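Industry > Warehousing > Automated unpacking > Rostero

Rostero is the name of an automated unpacking and sorting program used at the Tistomby parts depot. It covers the stretch of work between the arrival of packed goods and their placement on the shelves, a stretch that for years was done entirely by hand and mostly on the knees. The program was set up by the depot's operator, Stefanou, and is one of the livelier small-scale cases of robots sharing a floor with the people who used to do the same job alone.

Background

Before Rostero, a team of 14 unpackers opened cartons, stripped off the plastic, checked each part and carried it to its place. The record for a single shift was 252 cartons, still chalked up on the wall by the break room. Melina Karamanlidis, who led the team at the time and now runs the program, had asked for help with the bending and reaching long before anyone mentioned robots. The first trial lasted 20 weeks and was run alongside the ordinary shifts, so that the unpackers could watch, grumble and suggest changes (they did all three!).

Equipment

The robots work close to the yellow shelving, and their arms are built from dark, rounded joint housings with curved links between them. Upkeep is done on site. Two former unpackers trained for it during the trial and now handle inspections, cable checks and small repairs, with only the larger jobs going out to the service firm Gerken.

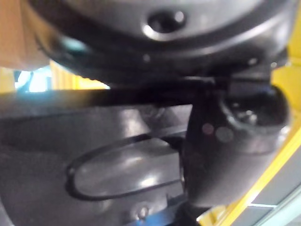
Work on the floor

A large part of the work is mixed goods: cartons wrapped in clear plastic, loose molded parts, flattened cardboard and torn film. Sorting these is much harder than stacking identical boxes, and it is where the program has become really interesting to watch. A robot hand with five fingers can hold a curved black part upright by one edge over a bin of wrapped cartons, a grip that a simple suction cup would struggle with. 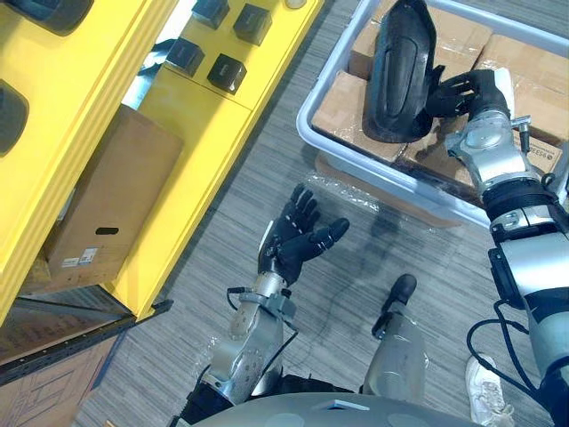

People stay on the floor throughout the shift. They choose the order of the bins, step in when a part is awkward and decide what counts as damaged. Vangelis Vasilakis, an unpacker since the depot opened, has called the checking "the good half of the old job," and several of his coworkers have asked to move over to it.

Effects on staff

No one was let go when the program began, and the team is still 14 strong. In its first full season Rostero logged 1,596 cartons, a modest number that the staff are nonetheless very proud of. Complaints of sore knees and backs have dropped, and the evening shift now ends at nine. New complaints have taken their place: waiting for a robot to finish is dull, and the younger staff would like more hours of repair training than the present schedule allows. Pay grades for the inspection jobs were settled in May.

See also: Goods receiving, Shift planning, Tistomby

Filed under: Robots at work, Warehouses, Job design
Shares: 20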